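Arneck opens box return scheme to all households

Arneck is extending its cardboard box return scheme to every household it delivers to, following a trial that ran through the spring with customers of its Lloyd store. From June, anyone who receives an order in a standard Arneck carton can hand the empty box back to the driver at the next delivery, or leave it at the store counter, and have it put back into use.

The trial took in 2000 boxes. They were checked, sorted and, where they were sound enough, sent out again with a fresh label. Boxes that were too soft or too badly torn went to the Pustadex mill for pulping, where they are made into new board.

Arneck sells dry foods, cleaning goods and household basics, and packs most orders in plain corrugated cartons with a fold-over lid and hand holes. Until now the company has left it to customers to get rid of the boxes through their own recycling collection. Many told the store they had nowhere to keep them between collections, and that the boxes were often in good enough order to be used again.

Under the scheme, a box does not have to be perfect. Small tears along the edge of a lid or flap are accepted, as are old labels and pen marks. The base and the four corners matter most, as they carry the weight when boxes are stacked in the van. Customers are asked to take out any loose packing and to keep the box dry. It may be handed over open or flattened.

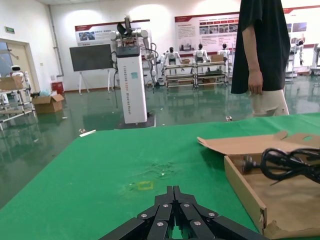

Several customers asked during the trial whether they would be charged if a box came back damaged, and said they would stop taking part if that were so. There is no charge. A box that cannot be used again is pulped, and the customer's account is treated in the same way as for any other return. Arneck has added a line to the delivery note to make this clear.

Each returned box earns the customer 2 points on the store card. Points are added when the box is handed over and can be spent on any goods in the shop, including sale items. A customer who has reached 100 points may instead choose to have them turned into a donation to the Lloyd community larder, which gives out food parcels from the hall behind the store on Saturday mornings. The larder uses Arneck cartons for its own parcels and will be supplied with returned boxes free of charge.

The checking is done by hand at the Lloyd depot. Staff open each box fully, press the base, run a hand along the folds and look at the inside for grease or damp. A box with a sound base and a worn lid is set aside for light goods such as cereals, paper towels and pasta. Tins, jars and bottles go only into boxes with no wear at the corners. The old label is covered, not peeled off, as peeling tends to lift the top layer of paper and weaken the side.

Some things were changed as the trial went on. At first drivers collected only flattened boxes, to save room in the van. Flattening and refolding turned out to do more harm than the journey itself, mostly along the bottom seam, and drivers now nest open boxes inside one another wherever there is space. Flattened boxes are still welcome from customers who are short of room at home.

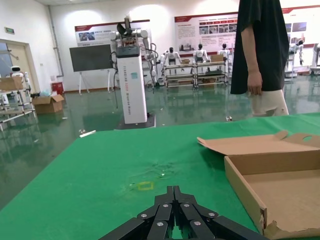 Tape was another difficulty. The wide plastic tape used at the start of the trial had to be cut at each opening, and pulling off what was left often took a strip of card with it. Arneck has moved to a gummed paper tape made by Jimix, which can be slit along the join and taped over again when the box is refilled. The paper tape can also go to the mill with the box, so damaged boxes no longer need to be stripped before pulping.

The company has looked at plastic crates as well. These last longer, but they have to be washed, they take up room at the customer's home, and a lost crate costs far more to replace than a lost carton. Crates will still be used for chilled and frozen orders, which are outside the scheme.

Boxes from other shops cannot be taken for reuse, as their sizes do not match the racks in the vans. They can be placed in the recycling cage beside the store entrance, which is emptied by Pustadex. Boxes that have held paint, oil or garden chemicals should not be returned or put in the cage – the council tip will take these.

Customers in flats with a shared entrance may leave their boxes together at an agreed spot, as long as each has the delivery label still on it so that points can be added to the right account. Anyone who would like to set this up should speak to the store, which will arrange it with the driver on that round.

There is no need to sign up. Customers without a store card can still return boxes, and cards are available free at the counter or with the next order. The scheme does not change delivery charges or delivery times.

A supply of 2000 new cartons in a slightly heavier board has been ordered for the first weeks of the wider scheme. They are the same size as the present ones, with the hand holes set a little lower so that the card above them is less likely to give way. Present cartons will stay in use until they wear out.

Further details, including a short guide to which boxes can be returned, are available at the Lloyd store and will be sent out with all orders in June. Questions about the scheme can be put to the store desk or to any Arneck driver. Press enquiries should be sent to the Arneck press office.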